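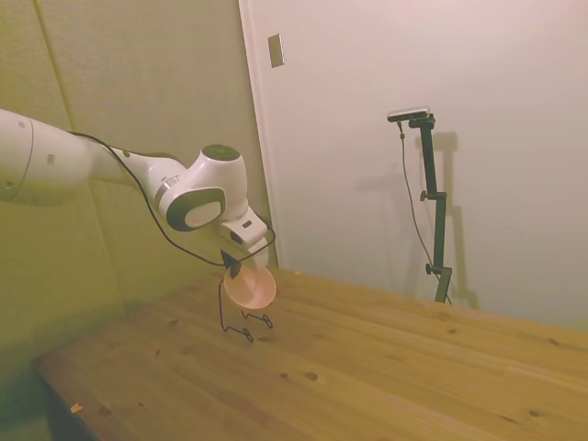 White arm, light wooden table.

So June was garbage and July is trying to beat it. My landlord, Mr. Orlandini, raised my rent by $40, my car died outside the Stesville library, and my sister Rebecca decided that was the perfect week to get engaged to Mirko Sanna. Mirko! The guy who once returned a birthday gift TO ME for store credit.

I did go see a movie by myself, which was nice (large popcorn, no sharing). Then I came out to six missed calls from Mom. Dad had walked out of the hospital again — in his slippers — and taken the bus to the lake to check on his tomatoes.

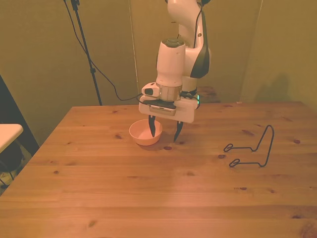 I got there before dark and he was sitting on an upside-down bucket, eating one with salt.

"They're ripe," he said.

"You have a wristband on, Dad."

He held one out and I ate it, because what else was I going to do? Then he asked if I'd met Rebecca's young man, and I said yes, in ninth grade, and he laughed so hard I had to hold the salt.

We called Mom from the car — well, her car. She wanted to know if he had shoes on. I told her we'd be back in 30 minutes and to bring a bag for the tomatoes.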